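Last updated: Thursday, 9.40 pm

Rain again, and the washing has been on the line so long I've started to think of it as bunting. Took the early bus to Mottram anyway, as I'd promised myself I would finally price some flooring for the back room before the cold sets in properly.

The Mottram place was a bit of a letdown, if I'm truthful. Lots of grey. Grey planks, grey tiles, grey carpet with a slightly different grey fleck through it. I want some colour in there! Or at least something warm underfoot, so I don't feel like I'm sitting in a dentist's waiting room every time I go in to do the ironing. They quoted me $497 for the cheapest stuff, delivery extra, and I said I'd have a think and went and had a vanilla slice instead (very good, wonky icing, would have again).

Walked on to Pristilley after that - longer than I remembered, and my left shoe has sprung a leak. The timber yard there is much more my speed. Everything smells of sawdust, and there's a dog asleep under the counter. I picked up 2 samples, a dark reddish one and a pale one, and carried them home under my jumper to keep the rain off. I must have looked very odd on the bus.

They've been leaning against the skirting board all arvo and I keep changing my mind. The dark one looked gorgeous at lunch and then like a coffin at four o'clock. I'm leaning towards pale now. Mum's old kitchen in Belley had a light floor and it always felt like the sun was out in there, even in July.
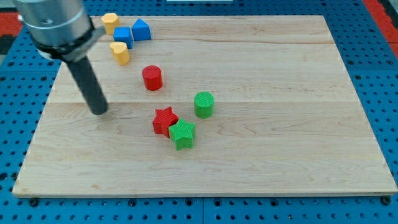
The trouble with a light floor is the mud, and I do walk mud in, I know I do. I could put a mat at the door. I could even take my boots off like a civilised person.

Soup for tea, the last of the pumpkin, with too much pepper. Need to ring Irimard about the gutter before 10 tomorrow, and buy pegs. Going to bed with the good blanket.

Contact | © All words my own | Back to top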